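Colcha

A colcha é a peça que vai por cima de tudo na cama — por cima do lençol, do cobertor e, lá em casa, de tudo o que a família foi deixando por lá. Escrevo este verbete para a enciclopédia doméstica de Nondstead a pedido da Milagros Toledo, e já aviso que sou suspeita, porque adoro colchas desde pequena!

Convém distinguir os termos. O lençol fica em contato com o corpo, o cobertor aquece e a colcha cobre e enfeita. A acolchoada tem duas camadas de tecido com um enchimento no meio, tudo preso por costuras (o pesponto), e muita gente a usa também como coberta leve nas noites de meia-estação.

Estampas

As florais são as minhas preferidas, de longe. Fundo creme com flores grandes é um clássico que combina com quase nada e fica bem com tudo, vai entender. A Aileen Marquez só compra lisas e discutimos isso desde outubro. Misturar estampas também vale: folhagem por cima de flor, por que não?

Uso e arrumação

Na prática, a colcha raramente fica sozinha. Há quem estenda um lençol por cima para protegê-la durante o dia, e há as mantas e os bichos de pelúcia, que em quarto de criança (e no meu) acabam sempre no meio da cama.

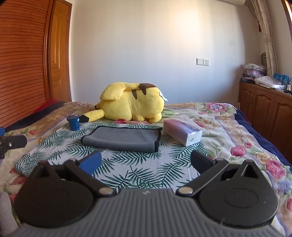

Pikachu de pelúcia sobre lençol de folhas de palmeira e colcha florida.

Lavagem

Eu lavo as minhas a 60 graus só quando a etiqueta deixa; as mais antigas vão na água fria, com sabão suave. Para secar, o melhor é estender bem aberta, à sombra — o sol forte come o rosa das flores num instante, e disso eu entendo, infelizmente.

Ver também: cobertor, edredom, lençol, manta.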